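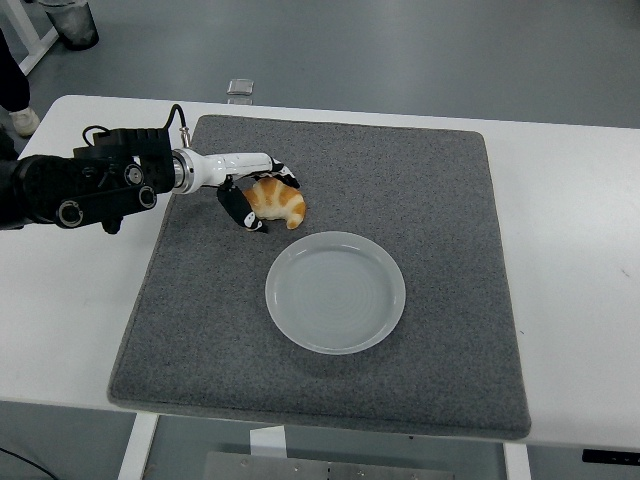

MEDIA RELEASE
June 28, 2025

Household robots still not ready for the kitchen, Fernlow testing finds

Consumer testing group Fernlow is advising households and small food businesses to hold off on buying or leasing general-purpose robot arms, after a round of trials in which everyday chores took far longer than the sales material suggests.

Fernlow ran 747 attempts at 17 ordinary jobs, among them moving a pastry to a plate, folding a tea towel, stacking bowls and wiping down a bench. The arms were set up at a table with the items laid out in advance. Only 4 of the jobs were finished reliably enough for Fernlow to say a paying customer might be satisfied, and none of those involved cloth or anything wet.

"Getting a croissant onto a plate is a fair thing to ask of a machine that is being sold as kitchen help," said Duygu Ertürk, who led the trials. "Some goes were tidy. Some left flakes all over the mat. A café worker with tongs does it while talking to a customer, and we have to keep that in mind when somebody shows us a video with the waiting cut out."

Fernlow's main concern is the amount of human labour that sits around the task. Staff put the plate where it was wanted, put the food back after every attempt and stepped in when a grip went wrong. Very little of this appears in the promotional clips Fernlow reviewed before the trials began in December.

Bakery owner Consuelo Esquivel, who runs the Tovar counter and watched a day of testing, said she had come with an open mind.

"I'd love something that could do the trays at four in the morning. What I saw was one pastry at a time, on a clear table. My trays come out crowded and hot, and half the croissants are stuck to their neighbours."

Endora, which lent Fernlow technical staff for the trials, takes a more hopeful view. Its engineering manager, Thijs Wouters, said soft food was a hard test and that results on rigid items were improving.

Fernlow accepts that there has been progress, but recommends that buyers ask for an uncut demonstration of at least 10 minutes, using their own crockery and their own benchtop, before signing anything. Buyers should also ask who resets the work between attempts, and whether a person is operating the arm remotely at any stage.

The full results, including the list of chores and the scoring method, are available from Fernlow on request. A second round covering laundry and shelf stocking is planned at Bultine.

Media contact: Iason Kokkinos, Fernlow

ENDS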